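Trellodis Home & Table Forum > Setting the Table > Folding a big batch of paper napkins - flat, tray, or basket?

marblemaven
Posted 26/07/2020

Hello everyone, I've been reading this board since February and finally have a question of my own! My cousin Adaeze Effiong is having a family lunch and I said yes to doing the napkins before I asked how many. We bought a box of 1000 plain white paper ones, and they came flat, so every single one needs folding. I've been working at the round table because it's the nicest spot in the house to sit, with the yellow chair across from me and good light overhead.

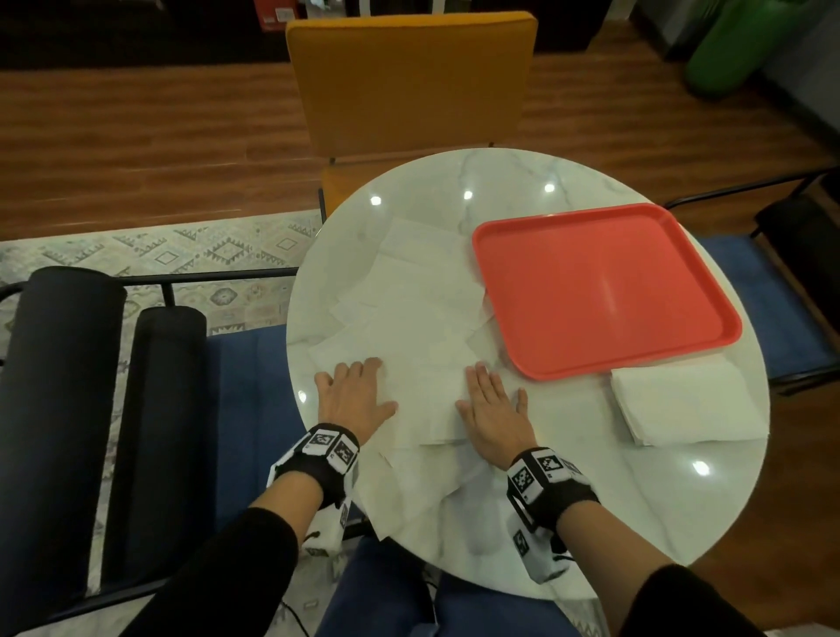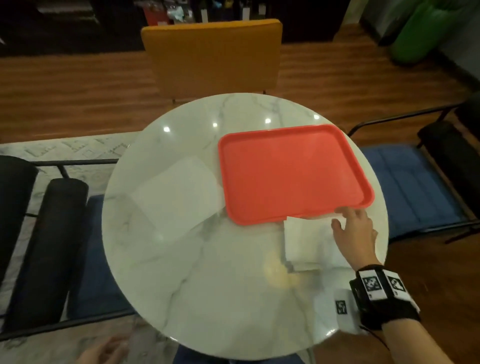
Reply 1 - How big is the pile?

Nwachukwu_Kitchen

Oh, I love a job like this, put some music on and the afternoon just goes! My one thought is that your heap in the first picture is very generous for a table that size. You've got corners hanging over the front edge already, and on a polished top paper likes to travel. I'd take out a small handful at a time and leave the rest in the box on a chair beside you. The folded stack over on the right looks lovely and neat, by the way, so whatever you're doing with your creases, keep doing it.

Reply 2 - Use the tray

foldandtuck

I'm going to disagree a little, in a friendly way. I like a big loose pile, because you can smooth a lot of them flat with both palms before you start and it takes the crumple out. What I would change is the tray. It's sitting there empty in both pictures with a stack next to it on the marble! Put the finished ones straight in. That raised rim will keep the edges square, and when it's full you carry the whole thing to the sideboard and come back for more. I did 868 for my sister's wedding on a tray not so different from that one (hers was green and had a crack in it) and I don't think I dropped more than a few.

Reply 3

marblemaven

Thank you both! I'd been saving the tray for carrying them at the end, so I was stacking on the table and then planning to move everything over, which does mean handling them all twice. Adaeze wants them in quarters, points facing out, and she'd like them in a basket on the day. I'm less sure about the basket. Paper ones always seem to open up again in a basket.

Reply 4 - Baskets

Oluwaseun Aliyu

They do open up, and a bit of breeze finishes them off. If the lunch is outdoors I'd serve from the tray with something heavy on top - a clean flat stone or a short jar of forks. And what a cheerful color that tray is against the white and gray! I'd want it on show. It goes nicely with the mustard chair too, though I know you didn't ask for decorating advice.

Reply 5

Nwachukwu_Kitchen

I'll stick up for baskets. Line it with a cloth, stand the napkins on their folded edge and pack them snugly, and they stay put all through lunch. A tray is fine indoors, but once people have taken the top half it starts to look like a cafeteria.

Reply 6 - Cafeterias

foldandtuck

I worked in a cafeteria for nine years and our napkins were beautiful, thank you very much :)

On the folding, marblemaven, try pressing each crease with the back of a spoon. Your fingertips get so dry after the first hour. I'd also fold in short sittings over a few evenings. We had a church supper where the order was 3000, and I tried to do my share in one go and could hardly hold a teacup the next day.

Reply 7

marblemaven

Spoon has been fetched! I read all of this out to Adaeze and she is willing to meet me halfway, so it'll be the tray by the food and one small basket, packed the way Nwachukwu_Kitchen says, over where the older aunties sit. I'm going to fold a smaller pile tonight and see if I get on better with it. Does anyone press theirs under books overnight, or is that going too far for paper?

Reply 8

Oluwaseun Aliyu

I do, two cookbooks and a cutting board. Leave them till morning and they come out lovely and flat.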